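Comparing Two Grippers on a Hard Drive Job

If you have two grippers on the shelf and can't decide between them, I'd suggest doing what we did with the Rovo and the Orden, and giving them both the same fiddly job. Ours is hard drives in an old desktop computer, which is cheap to set up and brings out every bad habit a finger can have.

Start by bolting on the first gripper and setting the wrist camera so that both fingers stay in view. Save that camera position! I forgot to once, and Dalia Badawi very kindly spent her afternoon finding it again.

Next, jog in slowly at the drive bay and look for cables before you think about closing. Go for the caddy and keep off the circuit board - it's tempting, I know, but those little parts don't like being squeezed.

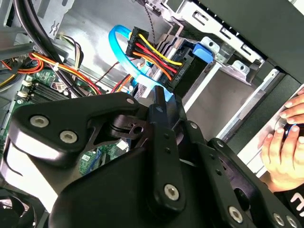
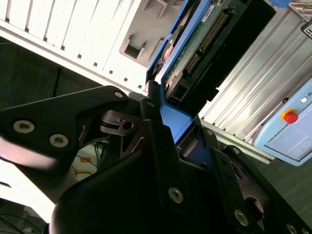

Wrist camera views: first, in the open computer case near the drive cage; second, a drive in its blue caddy between the fingers.

Once the grip feels right, save the finger width and repeat the whole move four times without touching a setting. Write down every slip, even the small ones you'd like to forgive. Then swap grippers, redo the tool offset and run it again from the top.

My own log sheet has a column for finger width, one for slips and a nice wide one for grumbling, and the last fills up fastest.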